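About Mangate Soccer Officials

Mangate trains and assigns referees for amateur and youth soccer. We cover two leagues, the Neltton Sunday Division and the Bengate Youth League, and we supply assistant referees for cup ties in both. Clubs do not contract with referees directly. All fees go through the Mangate office and are paid at the end of each month.

The roster stands at 563 active officials. Last season they worked 3,006 matches between them, including friendlies.

Entry training

The entry course runs for 16 hours, split between classroom and field. Candidates must be 14 or older on the first day. The written test covers the Laws of the Game and local competition rules - rolling substitutions are the part most often failed. A candidate who fails may retake the test once in the same season. New referees work their first five matches with a mentor on the touchline.

Assignments

Farhad Akbari handles assignments for Neltton and Anqi Dai for Bengate. Lists go out nine days before kickoff. Officials have 48 hours to accept or decline, after which the match returns to the open pool. Referees are not assigned to a club where they or a family member are registered.

Assessment

Roksolana Romaniuk leads the assessors. Each referee is observed at least twice a season, and reports are sent within four days. Promotion between grades is reviewed every July.

Page last revised 2 Sep 2023.
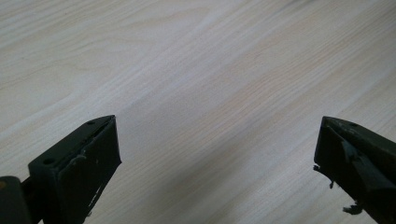
Wichai Ruangrit: Does the 48-hour limit also apply to cup replays? Ours was called with three days' notice and the list still showed no assistants.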